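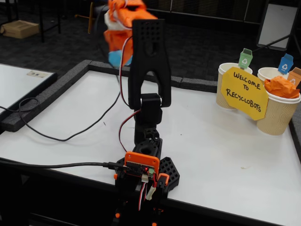 The Arm Is Fine. I Have Questions About the Subscription.

By Digby Pomare
Aug 6, 2020

There is a kind of product that arrives in a box the size of a toaster and leaves you, some evenings later, with opinions about labor policy. The Skudbridge sorting kit is one of these. It is a small desktop robot arm, printed in black plastic with orange trimmings, and it comes with a lesson plan on recycling. You print your own little bins, stick them on your own cups, and teach the arm to put the right trash in the right place. The maker wants $300 for it. I paid, and I would like to talk about what I got.

The job itself is hard to dislike. The arm picks up a wad of crumpled paper in its two long prongs and swings it toward a paper cup marked with a recycling symbol. Green bin, blue bin, orange bin. On its good days it lets go over the cup. On its other days it lets go over the table, or the floor, or a cup of a different persuasion, and a ten-year-old shouts advice at it. I have worked in offices with a worse success rate and a much larger budget.

I should say what I like, because I am going to be rude later. I like that you can see everything. The controller board sits right at the front in its orange bracket, with a tiny red light on it, like a shopkeeper leaning on the counter. The servo cable loops down the outside of the arm where anyone can follow it with a finger. When something stops moving, a child can trace the wire and find the trouble before an adult has finished looking for the manual. Most things sold to schools are sealed up tight, on the theory that curiosity voids the warranty. Skudbridge left the insides on the outside, and I think they deserve credit for it even if the real reason was that a case costs money.

I also like the cups. The instructions say to use whatever paper cups you have, and they mean it. The kids I ran this with put up a yellow octagonal sign reading "WELCOME TO RECYCLOBOTS," and from that moment the whole thing was theirs. No amount of molded plastic would have done that.

Now for the rude part.

The kit sorts nothing. I want to be plain about this, since the box says "AI-powered recycling" in letters you could read from a passing bus. What the arm does is repeat motions you have recorded. You place the wad where the wad is supposed to be, you tell the program which cup, and off it goes. The thinking is done by a fourth grader. That is a wonderful arrangement and I would pay for it again under its proper name.

The part with the AI in it is a separate service called Skudbridge Plus, billed monthly. With Plus you can hook up a webcam, and the software will look at your trash and tell you what color it is. I tried it for the free trial. It was quite good at orange. It was less good at a wad that was orange and white with a bit of blue in it, which it called "mixed," and for which it had no cup. Fair enough. My town has no cup for that either.

But consider who is buying. Saoirse Tierney teaches at an elementary school two streets from mine and has 2 of these kits, bought with a grant that covers equipment and will not cover subscriptions. Grants hardly ever do. So her arms will go on repeating their recorded motions until the gears wear down, while the catalog they came from shows a smiling class watching a robot make up its mind. She told me she doesn't mind. I mind on her behalf, as I have more free time.

I looked at the rivals. Stokik sells an arm that costs more, asks for no monthly fee, and is so well enclosed that it could be a desk lamp. My test group gave it a polite few minutes. Dronero sells something cheaper, and I will say only that the instructions begin at step four. Henok Abera, who runs a Saturday robotics club and lent me the Stokik, thinks I am too hard on closed cases. His have survived years of children. Mine has a clamp held on by faith. He has a point, and I have written it down here so he will stop emailing.

What bothers me is larger than one kit. We keep teaching children about automation with machines that hide the person doing the work. The real sorting plants have people on the line, pulling out the diapers and the garden hoses while the brochure talks about optics. A kit that said "you are the clever bit, the arm is the arm" would be teaching the truth about the trade. This one very nearly does. It has the exposed board, the looping wires, the hand-cut bins. Then somebody in marketing got hold of the box.

I wrote to Skudbridge and asked whether they would consider selling the vision software once, for a flat price. A pleasant reply came from Marcelino Batista in customer support, ticket number 2692, saying that my feedback had been passed to the product team and that a new edition was planned for November. He didn't say what would be new about it. I asked. The ticket was marked resolved.

So, should you buy one? If you have a table, a stack of cups and a few children who enjoy telling a machine it's wrong, yes. Cancel the trial before it bills you -- the button is under Account, then Preferences, then a page that asks if you are sure. Save your scrap paper, the brighter the better. And peel the sticker off the box before the kids see it, or at least let them correct it with a marker. Mine crossed out "AI" and wrote "Kwadwo," after the boy who recorded the best drop. The arm has answered to it ever since.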